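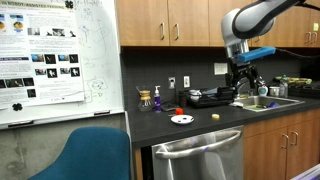 My sister reckons you can't learn a language after forty, and she told me so down the phone while I was trying to conjugate a verb and drain the pasta. She did one year of evening French and came out of it able to order a ham sandwich, so she considers herself an authority.

Well, I'm on lesson 102 of my Danish course and I'd like it noted that I can order a ham sandwich AND ask whether the train is late. So there.

I started in December, mostly out of boredom. I'd been watching one of those gloomy detective series with the subtitles on, and I kept catching words that sounded like English said through a scarf. I downloaded Andora on my phone that night (the free version, I'm not made of money) and did four lessons in bed before I'd even taken my make-up off.

The first few weeks were a joy. You learn bread and butter and milk and you think, oh, I'm brilliant at this. Then they bring in the numbers. If you've never met the Danish numbers, fifty is more or less "half of the third twenty" squashed into one word, and you're meant to just say it, at a till, with people behind you. I had a cry over seventy. I still can't do ninety without shutting my eyes.

After that I decided I needed a proper book, so I bought the Damgaard one second-hand. It's very old-fashioned and I love it. All the dialogues are about a family who go to the seaside and argue about luggage. Somebody before me had filled in the exercises in pencil, up to chapter 6, and then stopped. I rubbed out their answers and I'm afraid a good few of mine have turned out worse. But I've got past chapter 6! I had a biscuit to celebrate.

My actual routine, seeing as a couple of you asked:

I do the app with my first cup of tea, never more than 8 minutes or I start guessing. The book comes out after tea, at the table, with a real pen. And whenever I'm cooking or washing up I have the radio on in Danish and let it burble away. I understand up to one word in six, usually "but" or "weather", though last week I followed an entire bit about a lost dog and was so pleased I rang my sister. (She said dogs don't count.)

I also tried Jistano, the one where you chat to strangers who want to practise English. Lovely idea, but everybody I got was so much better at my language than I was at theirs that we'd be in English by the second sentence. I might go back when I'm braver.

What I'd really like is to go over there for a week and be hopeless in person. I've been looking at ferries and trains and putting things in a notebook, and I've got my eye on a little guesthouse called Greso, which does breakfast and has bicycles you can borrow. I've already written out my email to them in Danish. It took me an evening and I haven't sent it, as I'm not sure whether I've asked for a room with a bath or a room in the bath.

If any of you can tell me the difference, the comments are open.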